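Robot Manipulation, notes for session 6
Fudivstead, group B. Typed up 10/28/19, G. Gavrilă. Fix typos in your own copy please

Topic: learning from demonstrations with a gridded workspace. Pick a part, place it in a tray. Why the grid, how we collect, what the results did and didn't show.

Carry over from last time: policy = thing that maps camera views + joint state to the next motion. We train it by copying. No reward, no model of the parts. If you missed the copying lecture read the Nelcombe notes first, sections on drift and compounding error. Rest of this won't make much sense otherwise.

The problem

Copying works near where you demonstrated. Move the part somewhere new and it gets worse, sometimes fast. People who collect by hand think they spread the parts evenly. They don't. Plot the start positions from any free-placed set and you get a blob near where the operator's hand naturally falls, plus a few strays.

So: tape. Divide the surface into cells, and before each demo a script draws a cell and a part angle. Operator puts the part there, inside the cell, anywhere in it. Then records. The cell is logged with the episode. Cheap, ugly, works with any arm.

Tape does not need to be perfect. Cell edges off by a bit is fine, the label is coarse anyway. What matters is that lines don't move between training and testing. Re-tape = new dataset version, write it down.

Wrist view

The wrist camera sees the fingers all the time and the surface only in patches. Fingers fixed in view = a free reference, the network learns offset between part and finger tips. But global position is mostly lost, unless something in the background gives it away. Grid does give it away. A crossing, a torn end, a gap in the line, each is a landmark, and a rough tape job has more of them than a neat one. 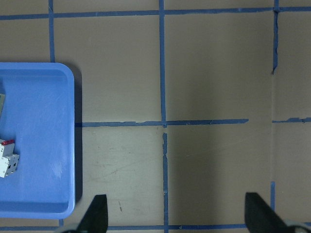 Golnar Arabzadeh objected at this point that a network which can read the tape may just be memorizing cells, so good numbers on the grid say nothing about a bare table. Fair. It is the main weakness of the method and the reason for the ablation below. Put it in your reports if you use a grid, don't hide it.

Two ways to check for it:

- Cover test. Lay plain paper over the lines, same cell positions measured from the table edge, run again. Drop in success = reliance on tape.
- Shift test. Keep the tape, move the tray half a cell. If the policy goes to where the tray used to be you have your answer.

Do the shift test first, it takes less time and it is harder to fool yourself with.

Collection procedure (July set, Fallahi protocol)

1. Home the arms. Check both cameras are live and the clocks agree.
2. Draw cell + angle from the script. No redraws!! If you dont like the cell, tough.
3. Place part. Hands out.
4. Record. One attempt per episode. A missed grasp stays in the log, marked as a miss.
5. Tray position is also drawn, but changes only once per block.
6. Block is 11 episodes, then swap operator.

Step 2 is where sets go bad. Redrawing hard cells gives back the same blob you were trying to get rid of, only with tape on it.

Fixed view

Second camera stays put and covers the table. Gives the global position the wrist view loses. Costs: perspective, so far cells take up fewer pixels than near ones, and the arm gets in the way at the moment you care most. Expect the fixed view to carry the approach and the wrist view to carry the grasp. Check this by blanking one stream at test time (replace with the mean image, not black. Black is too far from anything in training and breaks everything, tells you nothing).

Also remember the fixed view takes in whatever is next to the table. Crop to the work surface before training. Clutter that changes from block to block is a label for the block, and the network will find it.

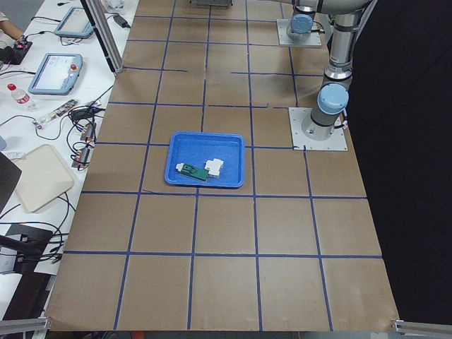 Why not just collect more free-placed demos and skip the grid?
More demos in the same spots add very little. The empty regions stay empty, and without cell labels there is no way to see which regions those are. If you log start positions some other way, a grid is optional.

Results, short version

223 episodes recorded, 200 kept for training. The rest were dropped for clock mismatch between cameras, none for a failed grasp. Say this sort of thing explicitly, readers always assume the worst.

Gridded set beat the free-placed set of the same size on cells away from the operator. Near the operator no real difference, free-placed was if anything a little better there. Makes sense, that's where all its data is.

Cover test: some drop. Mostly in the approach, hardly any in the final grasp once the part is between the fingers. So the policy does use the tape for getting to the neighborhood, and part appearance for the last stretch. Arabzadeh was half right, then.

Shift test: the approach went to the old tray position when the tray was moved within a block layout it had seen often. With rarely seen layouts it followed the tray. Looks like plain overfitting to the common layouts. Fix is to change the tray more often than once per block. We kept the block rule becuase it was faster, wouldn't again.

Part orientation: angles spread fine, but results by angle are thin per cell. Don't read the per-cell angle table as anything but noise. Pool over rows first.

Things to get right in your own writeup

- Report success by cell as well as the mean. A mean hides a dead corner.
- Same operator for train and test? State it.
- Training seeds: more than one. One seed is a story.
- What counts as success. Ours: part released, fully inside the tray rim, not touching the wall. Leaning on the rim = fail.

Reading for next time: Sumier handout, the part on action chunking. Skip the appendix. Bring one plot of start positions from your own set, free-placed or gridded, printed, with the tray outline drawn on it. Units in mm.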